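**Peel-and-stick over textured walls?**

**uder_82:** Doing a small laundry room in floral peel-and-stick. The walls have light orange peel. Do I have to skim coat first?
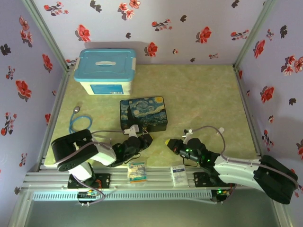
The room is 10 feet on the long side and I'd like to finish by December.

**Holloway:** Skim it. Mine let go at the seams in 16 days over texture.
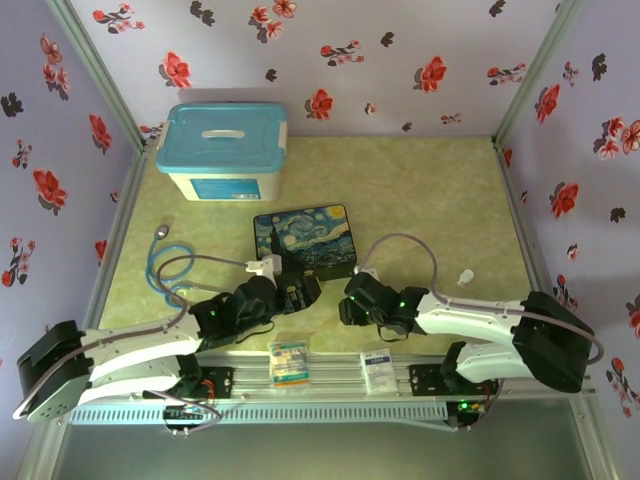

**kirkeo:** Disagree. I primed with a bonding primer, waited overnight, and it's still up after two years.

**Holloway:** Depends how heavy the texture is, then.

**uder_82:** It's light. I sanded a test patch with 80 grit and wiped it down.
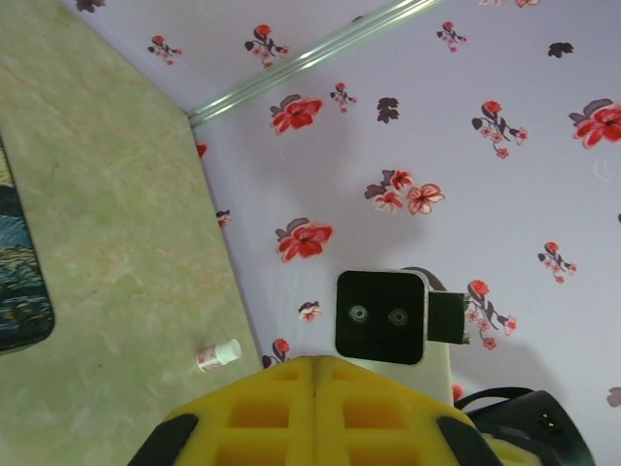 Primer goes on tonight. If the patch holds for a week I'll skip the skim coat.

**Do-yoon Kong:** Overlap the seams a hair. It shrinks.

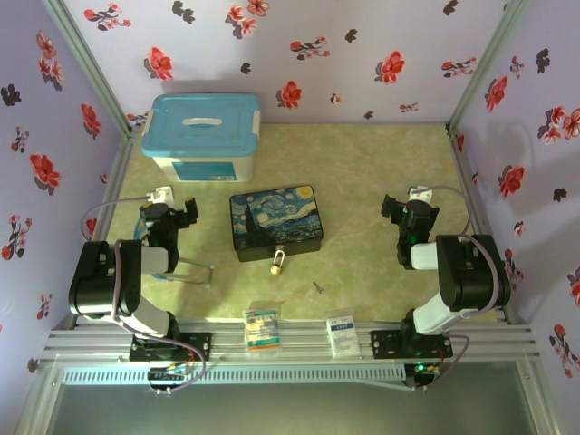
*Red flowers on lavender*

**kirkeo:** Mine was butted, no gaps.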